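Household Textiles and Care
Unit 6 handout: Folding and handling soft knits
October 2022

Read this before the practical. Bring it with you, because the worksheet at the back of the course pack refers to the section numbers.

6.1 Why knits are treated separately

Unit 5 dealt with woven goods: pillowcases, napkins, dish towels, flat sheets. A woven cloth has threads running in two directions, and it holds a crease where you put one. A knit is built from loops. It stretches in both directions, usually more across than down, and the edges tend to curl when the fabric is cut or the hem is light.

In practice this means three differences. A knit will not lie square on its own. It grows when it is carried by one corner. It also takes a soft fold, so pressing hard with the hand does little except drag the layer underneath.

Jersey is the knit you will handle most. T-shirts, fitted crib sheets, pajama tops and many light blankets are jersey. Rib and interlock are covered in Unit 7.

6.2 The work surface

A table at hip height is best. At home many people fold on a bed or a sofa, and you should be able to do that too. An upholstered surface behaves differently from a table:

Woven upholstery grips the cloth. A knit laid on it will stay where it lands, and will stretch if you pull it flat instead of lifting and laying it again.

Cushions are rounded at the front. Any part of the cloth past the curve will hang, and the hanging part slowly pulls on the rest.

Gaps between cushions swallow hems. Work on one cushion, or put a folded towel over the gap.

Brush the surface with your hand first. Crumbs and pet hair go straight into the loops of a knit.

6.3 Laying out

Hold the piece by two corners of the same short side. Let it drop, give it one light shake, and lower the far end first. Walk the near end toward you as it comes down. Do not throw it.

Once it is down, look at the long edges. If one runs at a slant, lift that half and lay it again. Tugging a slanted edge straight leaves a stretched strip that shows up as a ripple after the second fold.

Small undulations can be left. Smooth them with the flat of the hand from the center outward, once.

6.4 Corners

Most poor folds start with a poor corner. When a corner is pinched, the fabric gathers, and wrinkles run out from the pinch like spokes. The tighter the pinch, the farther they run. A light hold with as much of the edge as you can take gives a flatter result. 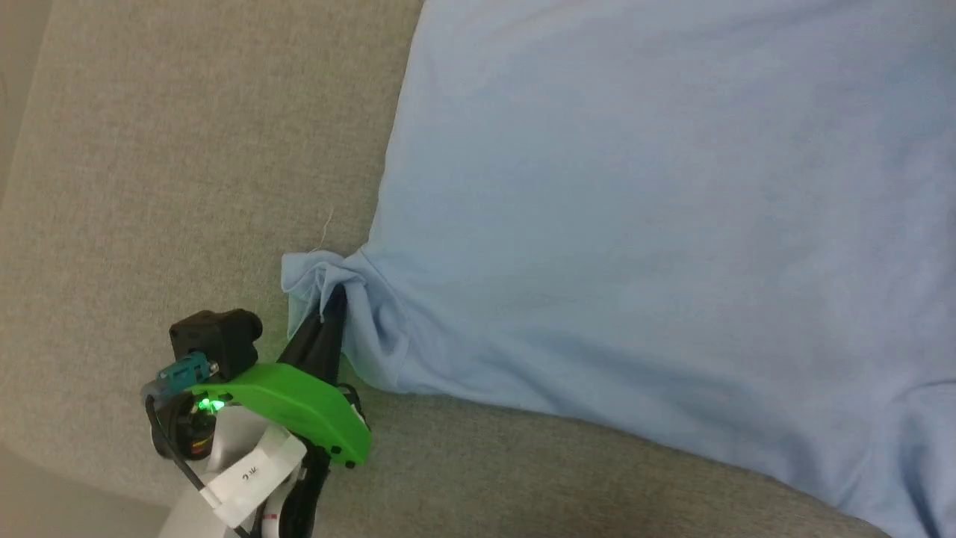 Photo: Kikener course materials

Light blue knit on grey upholstery, held at one corner. The wrinkles are tight close to the hold, while most of the cloth stays nearly smooth. Note also the loose thread just above the corner. Trim a thread like that with small scissors, close to the surface. Never pull it. On a knit, a pulled thread can close up a row of loops and leave a pucker that washing will not remove.

To move a corner without gathering it:
Slide two fingers under the cloth and rest the thumb on top.
Lift only as high as needed to clear the layer below.
Carry the corner across in a low arc.
Set it down and open the fingers before drawing the hand away.

6.5 Folding a flat knit piece

Fold the long sides together first, then the short sides. Check the corners after each fold, since an error of a finger's width doubles the next time. Stop at the size of your shelf or drawer. The practice shelf in the Ustusura room is 40 cm deep, so fold to a little less than that.

For blankets, finish by rolling from the closed end. Engström storage boxes in the supply cupboard take rolled pieces better than flat ones.

6.6 Drying and storing

Dry knits flat or over two lines. Hanging from one corner leaves a point in the fabric that may last until the next wash. Store them folded, with heavier pieces at the bottom.

6.7 For the practical

Each pair needs 2 jersey pieces, one small towel and a pair of thread scissors. Fold one piece on the table and one on a cushion, and write down what you had to do differently. The laying-out step is marked separately from the finished fold.

Reading: Cliltasetti course reader, chapter 17, the pages on loop structure. The tables on shrinkage are optional until Unit 8.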